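Notes on teleoperating a four-finger hand

Posted 1st July

We have moved from kinesthetic teaching to teleoperation for everything that involves the fingers. I wrote in December that hand guiding was good enough for our purposes, and for reaching and placing it still is. You put the arm in gravity compensation, take hold of the forearm, walk it through the motion and save the joint trajectory. The trouble starts when the task needs four fingers to close at different times. A person guiding the arm has two hands, both already busy, and any finger they push on drags the wrist along with it.

The current setup is a data glove on the operator and a tracker on the back of the operator's wrist. The tracker drives the arm. The glove drives the fingers through a retargeting step that matches fingertip positions and ignores joint angles. We tried joint angles first. Human finger segments have different proportions from ours, so a pinch that looked closed on the operator left a gap on the robot, and people compensated by squeezing harder, which put a bias into every recording.

Fraser Halliday rewrote the retargeting so that the cost on fingertip distance rises sharply once two tips get close together. Far apart, the mapping is loose and comfortable. Near contact it is strict. This was the largest single improvement we have had, and it took him 67 lines.

Latency matters less than I expected, up to a point. Operators adapt to a constant delay within a few attempts. They do not adapt to jitter. We now buffer the commands to a fixed delay and accept the cost.

On the sleeve: the joints are covered in knit fabric, arm and hand both, with the fingers coming out at the lower edge. It keeps lint and loose cable ties out of the mechanism. It also bunches. If the wrist rolls too far in one direction the folds gather and creep into the view of the wrist camera, and a policy trained on that data will learn something about fabric. Danai Manolakis suggested pulling the slack back up the arm before each session, and that is now the first line of the checklist. The second is to let the hand hang open at the home pose and check the fingertips against the glove's zero. The third is to record a short idle clip, which we use for calibration and never for training.

We have almost 2,000 demonstrations of the bin task, of which I would keep 1,000. The rejects are mostly hesitations. An operator pauses above the object to think, and the recorded action for that stretch is to stay still. Train on enough of those and the robot pauses as well, sometimes for good. Angus MacRitchie trims the pauses with a velocity threshold, though I would prefer that operators rehearse the motion once before recording – it gives cleaner data than any filter we have written.

Next is force feedback. The glove has none, so grip strength is judged by eye from the camera feed, and soft objects suffer for it. Vibration on the fingertips is the cheap option and I will start there. 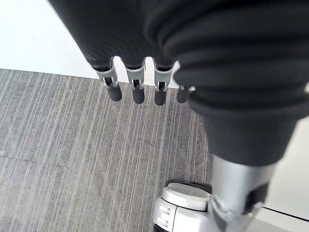 Wrist camera view, fingers hanging just above the carpet.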